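Keep the Good Plates Where You Can Reach Them

By Aino Vainio

When my aunt's house in Prastbridge was cleared, we found 335 pieces of china in the dining room cabinet. I know the number because the auction house sent a list. I had eaten at her table for most of my childhood and I recognized maybe a dozen of the things on it. The rest had been kept for company. Company came, as far as I can remember, at Christmas and for one funeral, and even then she put out the second-best set.

The list went on for pages. Soup plates, fish plates, a gravy boat with its own saucer, cups too thin to pour hot coffee into without worrying. The whole lot sold for $557. My cousin was upset about the price. I was more bothered by the condition, which was given as "excellent, no signs of use."

I think keeping things for best is a bad habit, and I think most of us picked it up from people who had good reasons for it. My aunt grew up in a house where a broken cup stayed broken. She got her first matching set when she married, and she looked after it the way you look after something you don't expect to get twice. I don't blame her for that. But I was raised on her rules in a time when plates cost very little, and I still caught myself, well into my forties, eating toast off a chipped saucer with a full shelf of nice dishes behind my head.
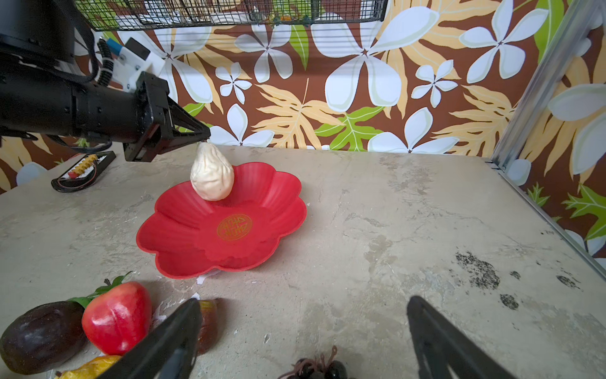 The usual defense is that saving things makes them special. If you use the good tablecloth every night, the argument goes, you have nothing left for the holidays. I used to believe this. Then I spent a winter with a family who did the opposite, in a rented apartment with a small kitchen, and I changed my mind. They had one set of everything. The birthday plates were the breakfast plates. On birthdays they cooked something that took longer and people stayed at the table until late, and I never once felt that the day was short of anything.

What makes a meal an occasion is that somebody went to some trouble over it. The dishes can help, but they help most when they have been around. A bowl that has held soup every week for years means more to the people eating from it than one that comes out of tissue paper in November and goes back the next morning. Children in particular know which bowl is theirs. They do not know anything about the tissue paper except that they will be shouted at if they go near it.

There is also the matter of cost, and I don't want to skip over it, because it is the part people bring up first. Yes, things you use get broken. I moved my own good set — a plain white one from Wouters, bought with wedding money — down to the everyday shelf 7 years ago. Since then I have lost 2 plates and the handle of one cup. One plate I dropped myself. I was annoyed for the length of time it took to sweep up. Against that I put all the dinners we ate off the rest, and I can't make it come out as a loss.

Some things should be put away. I would not serve chili in my grandmother's christening bowl, and if you own something that truly can't be replaced and would break your heart, put it on a high shelf and leave it there. But that is a short list for most people. Look at what is in your cabinet. Most of it was bought in a store, in a box, with a pattern number on the bottom, by someone who wanted you to eat off it.

The same goes for the half of the cabinet that was never meant to be used at all. My aunt had a weakness for display pieces, and over time they took over the sideboard. You could not set down a serving dish without moving something first. Guests would stand there holding the potatoes while she cleared a space. I have some sympathy, because I like a nice-looking table too, but a sideboard is there to hold food. If the ornaments are in the way of dinner every time, there are too many ornaments. 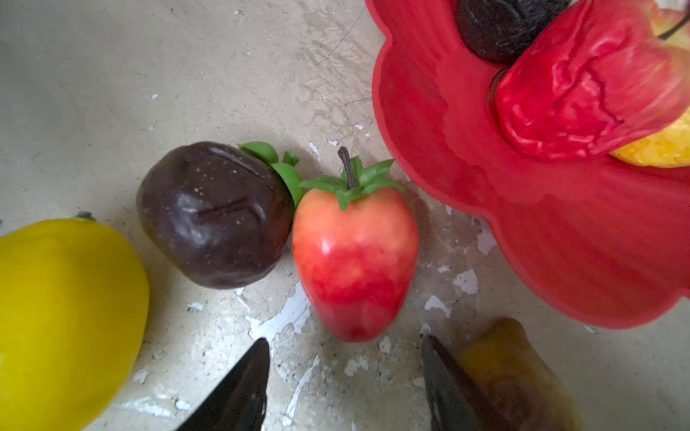
Where to start

Start with one shelf. Take the everyday dishes you like least, the ones that came free or that survived from three different sets, and give them away. Put the good ones in the space you just made, at a height you can reach without a chair. That matters more than it sounds. My aunt's best plates were on the top shelf, behind glass, with a key, and nobody gets out a key for a sandwich.

Then use them for something dull. Leftovers will do. The first time feels a little silly, and I remember looking over my shoulder as though she might come in from the hall. By the second week I had stopped noticing, and I was reaching for whichever plate was on top.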